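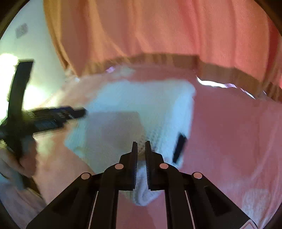

The Lutetti Laundry Gallery

Every September I wash everything in the apartment made of cloth that isn't currently being worn. My mother did it, her mother did it, and I assume somewhere back in Stockdale there's an ancestor who did it in a creek and complained the whole time. I do it in a basement with 4 machines, two of which take your quarters as a donation.

The gallery is for folding. People send me their piles and I put them up with a line or two.

The blue one

Pale blue, and greener toward the left where it gets into the shade. I've called this color "sky," "mint" and "hospital" in the same afternoon. Wavy along the top, with a point on the left side that has no business being there - flat cloth has a sense of humor. There's a patch with rows of small dark dots too, and I can never decide if that's the nice side.

How I fold it

Shake it once, hard, away from the coffee. Lay it down and smooth from the middle out. Long edge to long edge, then in half, then in half again, then put it on the shelf and don't look at it until company comes. Benedek Csizmadia wrote in from Astbridge to say he does thirds. Benedek also irons dish towels, so weigh that as you see fit.

Odds and ends

The gallery is now up to 191 piles, going back to my old place on Asov Street. The most viewed is still the fitted sheet, which I folded for 10 minutes and then rolled into a ball.

If you'd like yours included, send one picture and no more than two sentences. Socks are welcome as long as they come in pairs. Next month is tablecloths, and I already know whose gravy stain is going first.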